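Getting Ready for a Day of Historic House Tours

Most of the work for a good touring day gets done at home the night before. These are the things we do before we drive out to places like the Kpodo House and the old salt works at Urnia, and a few we do when we get back.

Food

Pack lunch. Many historic sites are a long way from a grocery store, and the snack counter may only open in the busy season. Sandwiches with wet fillings go soggy by noon, so put tomato and pickles in a separate small container. Hard cheese, crackers, boiled eggs and apples all travel well. Freeze two water bottles overnight and use them as the ice in your cooler.

Leave the cooler in the trunk. House museums won't let you carry food past the front door, and some won't let you leave it in the entry hall either.

Bags and shoes

Go through your bag and take out what you don't need. Large backpacks usually have to be checked or carried in front of you, because the rooms are narrow and the furniture is close to the rope. A small shoulder bag is easier for everyone.

Wear flat rubber soles. Scrape them clean before you leave – grit stuck in the tread scratches old floorboards, and some sites will ask you to put on cloth covers.

Towels

Keep one old towel in the car from spring through November. Grounds tours go ahead in light rain, and the paths at Urnia are mostly clay. Fold it in half the long way, then in half again, then in thirds. It will stay folded on a car seat and fit under one.

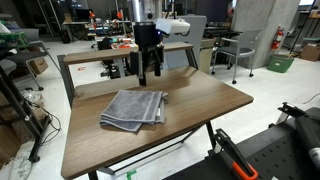

Folded gray towel on a desktop.

Wash the car towel on its own or with rags. Skip the fabric softener, which makes terrycloth shed water. Half a cup of white vinegar in the rinse will take out a sour smell.

Tickets and times

Print your tickets. Thick walls and metal roofs are hard on phone signal, and the ticket booth at Eltolano is down in a hollow. Write the tour time on the outside of the envelope. If the tour is at 10:30, plan to be parked by 10:10.

Check the parking fee and bring small bills. Tape an envelope of ones and fives inside the glove box and refill it after each trip.

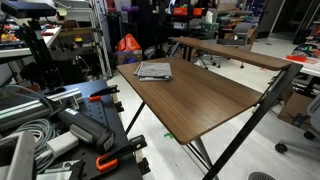 Check the stairs too, if anyone in your group has trouble with them. The upper floor at Clirnance is 13 steep steps with a rail on one side only. Kofi Ofori, who used to lead tours there, told us to call ahead and ask which rooms are on the ground floor. Most sites will shorten a tour if they know in advance.

When you get home

Empty the cooler the same evening and prop the lid open to dry. Wipe the inside with a spoonful of baking soda in a quart of warm water.

Knock dried mud off shoes outdoors and brush the rest. Don't put them by a heater.

Put brochures and ticket stubs in one shoebox, with the year written on the lid. Ours has 7 years in it now and needs sorting. Flat paper keeps better than rolled. Take off rubber bands and paper clips before you put anything away, as both leave marks.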